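Round white piece inside a wooden ring: how do I get it out, and what are the marks for?

Home Repair > Lighting and Fixtures
1,365 views

Posted by Omar Atallah

I picked up a box of odds and ends when my aunt cleared out her house in February, and one of the things in it is a round white piece set into a wooden ring. My aunt doesn't remember where it came from. She thinks it was part of a lamp that used to hang in the back bedroom, but she also said it could have been the bottom of something that sat on a shelf, so I'm not going to rely on that.

The white part is 8 inches across. It's smooth and matte. The wooden ring goes around it like a collar and is wide enough to hold on to. There are no wires on it and no label anywhere on the front. On the back of the wood there's a paper sticker that says Skatico and nothing else. I searched for the name and got nowhere. The same box had a bag of brackets marked Aridow, and I don't know if they belong with it or if they just ended up in the same box.

I would like to separate the white part from the wood. The wood is dull and has a sticky feel, probably from years of kitchen air, and I want to sand it and put on a coat of oil. I don't want to do that with the white part still in place. It would pick up dust and oil, and I doubt I could clean it back to an even color.

There is a little play between the two. If I hold the ring and put my palm flat on the white part, I can turn it maybe a quarter of an inch to the left before it stops. To the right it doesn't move. I can't feel a spring and nothing clicks. From the back there's a flat board in the way, held with 4 screws. Two of them came out easily and the other two are painted over, so I stopped before I stripped them.

Things I've tried so far:

Pressing down on the white part and turning at the same time. No difference.

Running a plastic card around the gap between the white part and the wood. It goes in a short way and stops at the same depth all the way around.

Warming the ring with a hair dryer for 5 minutes, in case it's glued. No difference that I could notice, but I kept the heat low.

What I can't work out is the marks on the white face. It has a thin dark line that makes nearly a full circle and then stops, so it looks like a letter C, with the opening at the lower right. There are three small dark dots as well, one near the upper left of center, one near the upper right, and one over on the left side. Inside the circle, toward the lower right, there's a faint little cross. I wondered if the line is a seam, or if the dots are screw heads or holes that have been filled. I've wiped the face with a damp cloth and they didn't change.

So I have two questions. Does anybody recognize this kind of piece, and is there a normal way to take the white part out without cracking it? And is there any reason to keep the marks lined up in a certain direction when it goes back together? I'd be happy to hear from anyone who has had something similar apart, even if it wasn't the same make.

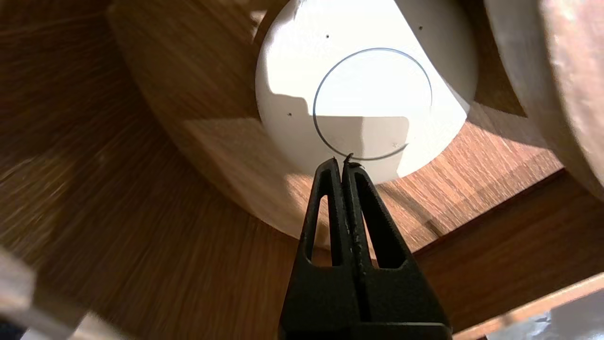 Replies

porchlight_ed

Looks like a lamp to me. Twist it left and pull. If it doesn't come, twist harder.

quietbench

I would not twist harder. You've said it stops in both directions, and you don't know what it's stopping against. If it's a molded tab and you break it, the white part will never sit tight again.

I can't tell you what it is from the name. I've restored a fair number of wood-rimmed ceiling fixtures, and a round white piece in a wood collar is a common arrangement, but so is the base of a table lamp, and I've seen wall clocks with the works missing that looked close to it. Luckily the way they come apart doesn't depend much on which one it is. In general there are a few ways this sort of thing is held.

One is a bayonet fit, where tabs on the inner part slide under lips on the ring. You would expect a longer turn than what you're getting, usually an inch or more at the rim, and then a drop. A quarter inch with a dead stop doesn't sound right for that unless there's a locking screw.

Another is a rabbet, a step cut on the inside of the wood. The inner part drops in from behind and the back board holds it there. Your card stopping at the same depth all the way around fits this well. So does the small amount of turn — with a rabbet the part usually isn't fixed at all, it's just snug, and something like a small block or a peg keeps it from spinning.

The last is glue, and with glue you would have no play.

My money is on the rabbet. That means the front is not where you should be working. Get the other two screws out and take off the board.

For painted screws, do this:

Cut around the head with the tip of a sharp knife. Go all the way around so the paint doesn't tear away from the board.

Clean out the slot. A pick or an old dental tool works, or the point of the same knife if you're careful. A drop of paint remover on a cotton swab will help. Give it ten minutes and clean it again.

Use a screwdriver that fills the slot completely. Most stripped screws I see were done with one size too small.

Push down hard and tighten a hair before you loosen. You'll often feel it let go.

Put the two good screws back in loosely before you start on the bad ones, so that the board doesn't lift at one side and put weight on the white part. When all of them are out, lay the whole thing face down on a folded towel and lift the board off. Don't tip it up to look underneath.

About the marks, I really don't know. The fine line could be a seam, a printed line, or a hairline crack. A crack that neat would be unusual, but run a fingernail across it. If the nail catches, treat it as a seam or a crack and don't put any pressure on the middle. If it doesn't catch, it's on the surface. The dots could be anything from filled holes to flecks of paint. Try the fingernail on those too.

Before you take anything apart, put a strip of painter's tape across the joint, half on the wood and half on the white, and draw a pencil line over it. Slit the tape at the gap. When it goes back together you line the pencil marks up and you don't have to know what the cross means.

marta_in_the_shed

Agree with most of the above. I had a wooden ring about that wide on a ceiling light with a Pramura sticker, not yours I think, and the inside edge had a step in it just as quietbench says. There were felt pads in the step. They had gone hard and stuck to both parts, and that was all that was holding it. I ran a length of dental floss around between the pad and the wood and it dropped out on its own.

On the finish, please don't start with sandpaper. If it's sticky it may only be grease on top of an old finish. Wipe a spot on the back with mineral spirits on a rag and see what comes off. Mine came up light and clean under it and I never sanded at all. If the rag comes away brown and the wood is still tacky after it dries, then the finish has gone soft and you'll have to take it off.

If you do oil it, leave the inside step bare. Oil in there takes forever to dry and it will end up on the white part. Wait several days before you put it together.

I wouldn't hang it or wire anything to it until you know what it is.

Omar Atallah

Thank you. The fingernail doesn't catch on the line anywhere. It does catch on the dot on the left, a little, and not on the other two. I'm leaving them alone.

I got one of the painted screws out last night by cutting around it and cleaning the slot. The last one is still stuck, and the paint remover is on it now. I've put tape across the joint in two places. I also asked my neighbor Amin, who does finish carpentry, and he said the same thing about working from the back.

I tried mineral spirits on the back of the ring and the rag came away yellow-brown. The wood felt dry afterward, so I'll do the rest that way once the board is off and keep the sandpaper for the rough spot near the sticker.

quietbench

Good. If the last screw won't move, hold a hot soldering iron on the head for a minute, let it cool, and try again. Keep the iron off the board.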